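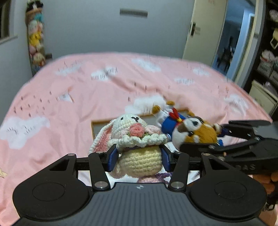 Home Care » Pets in the House

Cleaning and Laundry in Homes with Dogs

The following guidance is issued by the Goven Animal Welfare Trust to households that keep a dog indoors. It replaces the leaflet on floors and bedding previously supplied with the adoption papers. Readers with a cat or a rabbit will find most of the section on laundry of use, but the remarks on cleaning products should be checked with a veterinary practice before they are applied to other animals.

Dog bedding

A dog's bed should have a cover that can be taken off without unpicking any stitching. Where the bed has been bought without one, an old single duvet cover folded in half will serve, and two of them allow one to be in use while the other is in the wash. Covers should be washed weekly, and more often during a moult or in wet months.

Before washing, take the cover outside and shake it hard. Brush off what remains with a dry rubber glove, working in one direction so that the hair gathers into a roll. Hair left on the fabric will collect in the filter and door seal of the machine, and a good deal of it will return to the next load.

Wash dog bedding separately from clothing. Use a non-biological detergent at the quantity stated on the packet, choose the warmest setting permitted by the care label, and add a second rinse. Fabric softener should be left out. It leaves a coating to which hair clings, and some dogs dislike the scent enough to abandon the bed altogether.

When the load is finished, run the machine empty on a hot rinse, wipe the seal with a damp cloth and clear the filter. In the Trust's own laundry room at Kunatow House the filter is emptied after every load. In a private home, every fourth or fifth wash of bedding is sufficient, unless the dog is a heavy moulter.

Foam mattresses should not go into the machine. Vacuum both sides, sponge any marks with cool water and a little detergent, press with a dry towel and stand the mattress on its edge until it is dry throughout. A thick mattress may need two days. It must not be returned to its cover while the middle is still damp.

Family beds and soft furnishings

Many dogs are allowed on beds and sofas, and the Trust takes no position on the matter. Where it is permitted, a washable throw laid over the bedspread will spare a great deal of work. Choose a close, flat weave. Fleece and loosely knitted throws hold hair firmly and catch on claws.

Hair on a bedspread may be lifted with a slightly damp sponge, a window squeegee or a rubber glove. Adhesive rollers are effective on clothing but are a costly way of dealing with a double bed. Where a tumble dryer is available, ten minutes on a cool setting before washing will loosen hair from most cottons; the lint screen should be cleared directly afterwards.

Muddy marks should be left alone until dry, then brushed, and only then treated with water. Wet mud that is rubbed will be driven further into the cloth.

Small articles in the bedroom

Veterinary practices in the district regularly see dogs that have swallowed something small. Socks, hair bands, buttons, earphone leads, pompoms and the eyes of soft toys are among the usual items. Any room to which the dog has access should be looked over at floor level and again at the height of the mattress.

Children's collections are best gathered up at the end of play and put away. A box without a lid is adequate for tidying but will not keep a dog out, and it should go on a high shelf or behind a closed door. Cords and ribbons call for particular care, as they can cause serious injury when swallowed. If a dog is known or thought to have swallowed a cord, do not pull on any part that is showing; telephone the practice.

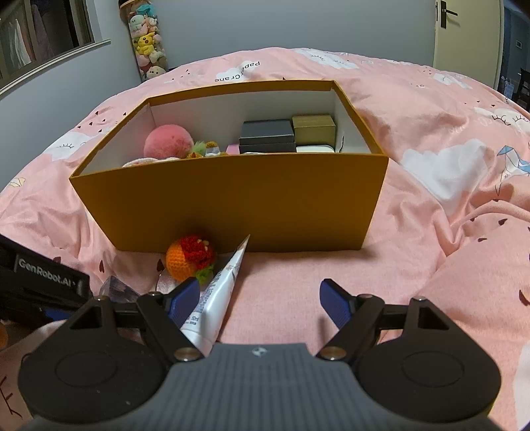

Small items collected in an open cardboard box.

The dog's own toys should be kept apart from the children's, in a different room if possible, and should look and feel different as well. A dog that is given a plush toy of its own cannot be expected to tell it from the one on a child's pillow. Rubber and rope toys of a generous size are a more suitable choice in a house with young children.

Washing toys

Rubber toys may be washed by hand in hot water with washing-up liquid, using a bottle brush for the hollow kind. Rinse until the water is clear. Some are marked as safe for the dishwasher and may be placed on the upper rack, without a detergent tablet if the dog is inclined to lick them at once.

Soft toys with no electronic parts may be put in a pillowcase, tied at the neck, and washed with the bedding. Check seams before and after. A toy with an open seam should be mended with strong thread or thrown away, and any squeaker that has worked loose should be taken out first. Crocheted and knitted toys are unsuitable for most dogs. They unravel quickly and the stuffing shows through the stitches as soon as they are stretched.

Rope toys should be rinsed, wrung out and dried on a radiator or line. Trim frayed ends, and dispose of the toy when long strands begin to come away.

Storing the dog's belongings

A single place near the door used for walks is recommended for leads, harnesses, towels and waste bags. Hooks should be fixed high enough that a hanging lead does not reach the dog's mouth. Wet harnesses are better hung indoors with the buckles open than left in a heap in the porch.

For brushes, spare collars, nail clippers and the like, a sturdy box is perfectly satisfactory, and there is no need to buy one for the purpose. Cardboard will last well in a dry cupboard but softens in a porch or utility room, where plastic or metal should be used. Label the box on two sides. Medicines and flea treatments must not be kept in it; they belong in a locked or high cupboard in their original packaging,
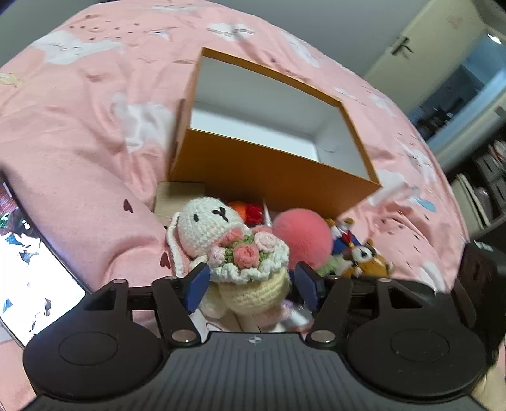 together with the printed instructions and a note of the date on which the last dose was given. Treatments intended for dogs can be dangerous to cats, and in a household with both the two should be stored on separate shelves.

Grooming tools should be cleaned after each use. Lift the hair from the brush with a comb, drop it in the bin, and wash the brush once a month in warm soapy water. Wooden-backed brushes should be dipped only as far as the bristles and dried face down.

Food and bowls

Dry food is best kept in the bag in which it was sold, folded closed and placed inside a lidded bin. The bag carries the batch number, which will be needed if the product is recalled, and its lining slows the food from turning stale. A bin of 12 kg capacity suits most medium dogs. Households with one small dog should buy smaller bags more often. Wash and thoroughly dry the bin between bags.

Opened tins should be covered and refrigerated, and used within the period given on the label. Keep a separate spoon for the dog's food and wash it apart from the family's cutlery, or at least not in the same water.

Bowls should be washed daily with hot water and washing-up liquid. Water bowls are often overlooked and grow a slippery film within a day or two, particularly in a warm kitchen. Stainless steel is the easiest to keep clean. Ceramic bowls are satisfactory until the glaze is chipped, after which they should be replaced. A rubber mat or an old tea tray beneath the bowls will protect the floor.

Floors

Sweep or vacuum hard floors before mopping. A mop applied to dog hair merely moves it to the skirting board — and there it dries. Mop with warm water and a small amount of mild floor cleaner, then go over the area again with plain water wherever the dog lies down. The dog should be kept out until the floor is dry.

Products containing phenols, recognisable in many cases by turning cloudy in water, should not be used where a dog walks or sleeps. Neat bleach is likewise to be avoided, and bleach must never be mixed with any other cleaner.

Accidents on carpet should be dealt with as follows. Blot with an old towel, standing on it to draw up as much as possible. Apply cool water and blot again. Follow with an enzyme cleaner made for pet stains, left for the full time on the bottle. Steam cleaners should not be used at this stage, as heat may set both the stain and the smell. Cleaners containing ammonia are also unsuitable. To a dog they may resemble urine and invite a repeat visit.

Damp dogs

Keep 5 old towels by the door if space allows. One is seldom enough in winter. Cotton towels which have gone thin absorb better than new ones and dry faster afterwards. Feet should be dipped in a shallow washing-up bowl of lukewarm water, dried between the pads and checked for grit. A dog that resists having its feet handled should be introduced to the towel over several days, with a small piece of food for each foot.

Damp towels should be hung up and not dropped into the laundry basket, where the smell will pass to everything else. Towels that still smell after washing may be soaked overnight in water with a cup of soda crystals and washed again without softener.

Further information

The Trust's longer booklet, A Clean House and a Contented Dog, was revised in September and has been supplied to 3000 households. It was prepared by Chelsea Tindall of the Home Advice Office with the assistance of the Mac an tSaoi veterinary practice, and runs to 8 chapters, the last of which deals with vehicles and caravans. Copies are held at the front desk at Kunatow House and at the Udo Street library. Corrections to the text may be submitted in writing to the Home Advice Office.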